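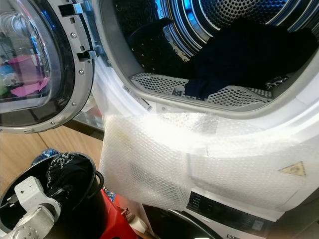

Wuvier is a small hill town in the valley of the Ikby, known mostly for its long tradition of public laundering and for the wash houses that still stand along the river. It has 2648 residents, a good many of whom live in the old quarter below the church, where the lanes are narrow and the lines of washing run from window to window all summer long.

History
The town grew up beside a ford, and its soft spring water made it a favorite stop for wool merchants on their way to the lowland markets. Families from the farms above came down on Tuesday with their linens in handcarts, and the day is still called "the wet day" by older people in the valley. Four wash houses were built in all, and 2 of them survive. The larger, the Gratetti, has a slate roof, a long stone trough and a row of sloping slabs worn smooth by a great deal of scrubbing.

Piped water reached the upper streets late, and home washing machines later still. Even then many households went on rinsing their sheets at the Gratetti — partly out of thrift, and partly, one suspects, for the conversation. Tumble dryers were slower to catch on, as the dry wind off the Kofler ridge does the job very nicely from spring through fall.

Customs
In August the town holds its Linen Fair, when the troughs are filled again and children race wooden soap dishes down the overflow channel. A thick barley soup is served at long tables by the river.

Getting there
A bus runs up the valley from the railroad station, 23 miles away, and stops at the foot of the bridge.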